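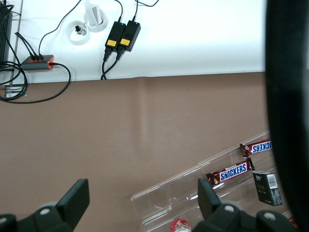
Desk grommets, a small USB hub and a pair of power adapters on a white tabletop.

Snack table

A snack table is a table given over to small packaged food and cold drinks, set out so that people can help themselves. You find them in offices, waiting rooms, church halls and the backs of workshops. I've been writing entries for the Hollia household encyclopedia for 11 years and I'm still surprised this one was missing, so I've had a go at it myself (corrections welcome, as ever).

Name

In our part of the world people say "snack table" or just "the snacks". My gran called hers a plovach, after the Plovach tea rooms where she'd worked as a girl, and I've met a couple of other people who use the word, all from the same few streets. A tuck shop is a different thing, as somebody there takes your money.

Layout

Most snack tables have a middle and some edges. The middle is kept for a tray, where whatever has been picked out gets put down. Drinks go at the back because bottles are tall, and if they stood in front you'd be reaching over them all day long! Crisps and crackers go to the sides, in trays or on a rack.
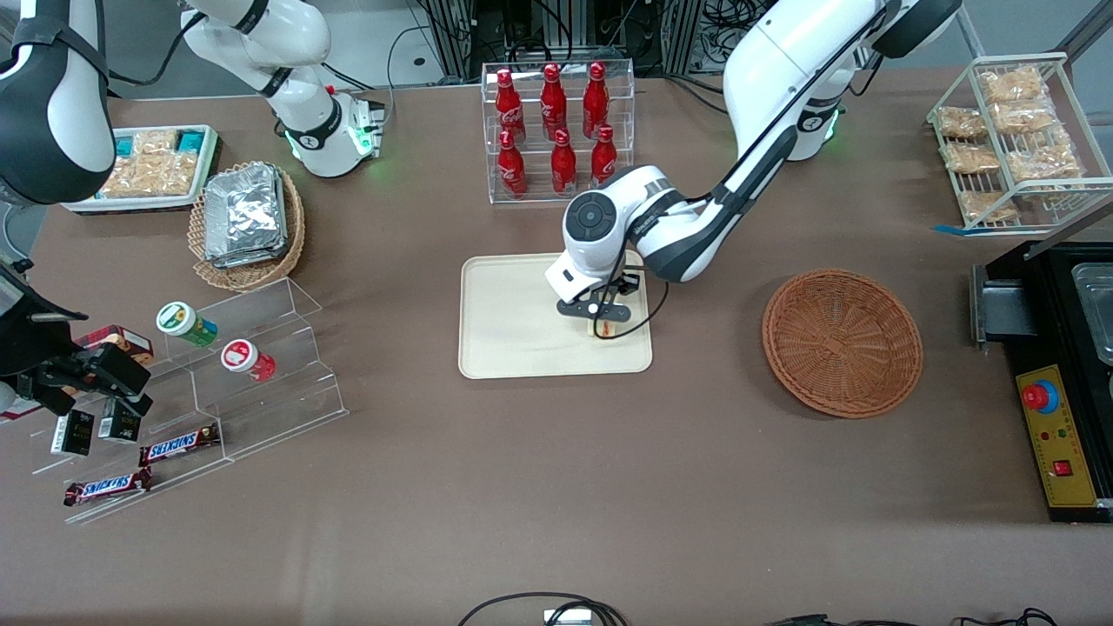 Matano Gebretsadik

The drinks on this one are six bottles of Coca-Cola in a clear two-tier rack, three up and three down, and I do like a tiered rack - the back row gets seen as well as the front. Bags of something golden and crispy have a white wire rack to themselves, with slanted levels, while the pale crackers are in a white tray over on the other side. The beige tray has the middle.

Baskets

I have opinions about baskets. A shallow wicker one is good for anything loose and wrapped, and it looks friendly even with nothing in it, like the reddish-brown one by the tray. Deep baskets are a nuisance. Things sink, and come May you find a biscuit from the winter. If you can only get a deep one, put a folded tea towel in the bottom.

Surface

Brown tops hide crumbs and white ones show them, so take your pick. I'm a brown person. A bit of tape on the table makes a handy marker for where a rack should go back after wiping down, and blue is easy to spot on brown.

Power

Plenty of snack tables share a room with desks, and the wiring comes along too. A grommet is the round fitting that lines a hole in a desktop so cables can pass through it. Keep adapters and hubs well away from the fizzy drinks, please. I once lost a very decent radio to a bottle of lemonade and I still think about it.

See also: Tuck shop; Tea trolley; Cable grommet; Bottle rack

Last edited 27 August 2019. This entry has been read 1,614 times.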